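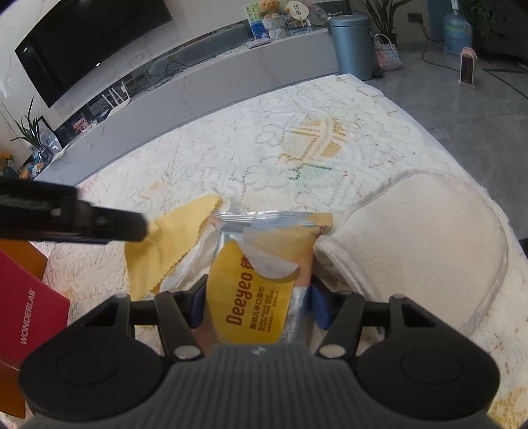

Annual walk-round of the organ loft and choir risers at the Hurnau, done May 16, 2018, ahead of the choral weekend. Same list as last year, with the comments I would have made last year if there had been room in the margin. I started at the console, which gets the most hands on it and so the most jam. Organists can now clean their hands before they sit down, and ordinary baby hand and mouth wipes like the Deeyeo ones are fine for that, provided the white flap on the package gets pressed shut again afterward. They are for fingers. They are not for the keys, the stop knobs or the music desk, and the last person who thought otherwise took the lettering off the Vox Humana.

Marks used: **OK**, **Fix** (before anyone performs), **Watch** (look again in September).

## 1. Getting up there

- [x] Loft door opens outward, latch works from inside. **OK.** Sign still says PULL on both sides.
- [x] Stairs clear. **OK**, after I moved two music stands and a bass case.
- [ ] Handrail firm the full length. **Fix.** Top bracket turns in the wall. It holds a hand but would not hold a baritone.
- [x] Stair light on its own switch. **OK.**
- [ ] White edge strip on every tread. **Watch.** The fourth one up is lifting at the left corner.
- [x] Low beam padded. **OK.** The padding has a forehead-shaped dent, so it's earning its keep.

## 2. Console and bench

- [x] Bench stands level, no rock. **OK.** The folded hymn sheet under the back foot has been replaced with a proper shim. I kept the hymn sheet.
- [x] Bench height crank turns and locks. **OK.**
- [ ] Music desk lamp, cord and plug. **Fix.** Cord is pinched where the desk folds down. Unplugged and tagged. Please don't untag it because you have a recital.
- [x] Pedalboard clean, no loose screws underneath. **OK.** One pencil, one cough drop, one earring. Earring is in the office.
- [x] Mirror bracket tight. **OK.** You can see the conductor again, so that excuse is gone.
- [x] No drinks on the console. **OK** on the day, by which I mean there was a ring where one had been.

## 3. Blower and wind

- [x] Blower room locked, key on the hook. **OK.**
- [x] Air intake clear. **OK.** Spare choir robes had been hung in front of it. They are now hung somewhere else.
- [x] Belt guard on, all bolts in. **OK.**
- [ ] Motor noise. **Watch.** The Gemham motor has picked up a hum a little flat of B. The alto section noticed before I did and would like it recorded that they noticed.
- [x] Cutoff switch by the console stops the motor. **OK.** Tried it twice. Allow a long, embarrassing sigh from the reservoir.
- [x] Extinguisher in date and on its bracket. **OK.** It was propping the door last year.

## 4. Pipe chamber

- [x] Walkboards sound. **OK.** One person at a time, whatever the visiting tuner says.
- [x] Ladder hooked top and bottom. **OK.**
- [x] Facade pipes tied back. **OK.** Went along with a flashlight and tugged each wire.
- [ ] Inner pipes, upright and on their toes. **Watch.** The nameplate claims 3,942 pipes and I am not going to argue with a nameplate. Two in the back rank of the Mixture are leaning on their neighbors like people at a bus stop.
- [x] No food in the chamber. **OK.** We had mice once. They preferred the leather.
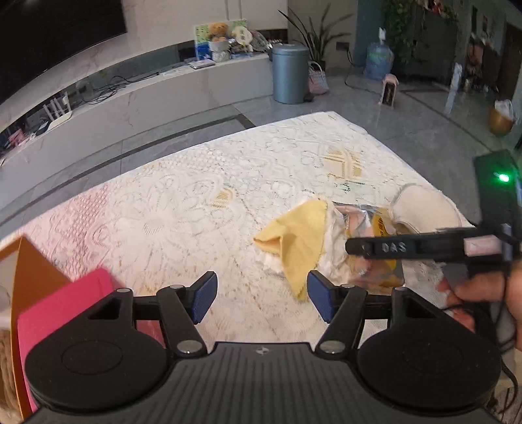

The leather, for anyone new, is on the small bellows behind the chamber's lower panel, and Stukmont quoted us for redoing it. The quote is sitting with the rest of the quotes. Until it's done, don't lean anything against that panel, don't store anything behind it, and if a note keeps sounding after you've let go, turn the blower off and write down which note. "One of the high ones" doesn't help.

## 5. Choir risers

- [x] Units clipped together, clips facing in. **OK.**
- [ ] Back rail on the top row. **Fix.** Present on three sections out of four. The missing piece was in the costume store, holding up costumes. It needs two new pins before it goes back.
- [x] Leg caps on. **OK.**
- [x] Headcount posted. **OK.** The limit is 110 singers standing. The September program lists 122. I have mentioned this to the chorus office, and was told that some of them are very slim.
- [x] Aisle left open at each end. **OK** with chairs set to the tape. The tape is the limit and shouldn't be treated as a suggestion from a nervous man.
- [ ] Conductor's podium. **Watch.** Rail fitted, but the Essien box underneath flexes on a strong downbeat. Fine for the Fauré. I'd like it braced before anybody tries Verdi.

## 6. Power and cables

- [x] Recording cables taped flat across the loft floor. **OK.** Gaffer tape this time, thank you.
- [ ] Extension cords. **Fix.** One plugged into another, plugged into a third. Took the whole family away.
- [x] Exit sign lit with the house lights down. **OK.** The tenors find it distracting. It stays.

## Before the first rehearsal

Handrail bracket, desk lamp cord, top rail pins, and one extension cord of the right length. Everything else can wait for September. The loft stays closed to page turners, guests and photographers till the bracket is done, and organists may go up one at a time using the wall side.

If you fix something, initial it on the paper copy inside the loft door and put the pencil back on its string.

Elie Chamoun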